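**Staltside Dining Hall: Return of Steel Plates**

Beginning Friday, the Staltside dining hall will serve all midday meals on stainless steel plates.
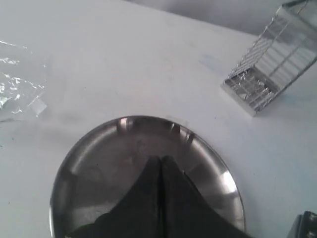 The hall has received 250 plates through Puladura, and a further 23 will be held in reserve at the Pakamham building. Diners are asked to discard plastic wrap before returning their plates to the counter. Clear food boxes brought from home may still be used. Questions may be directed to the Patwary office.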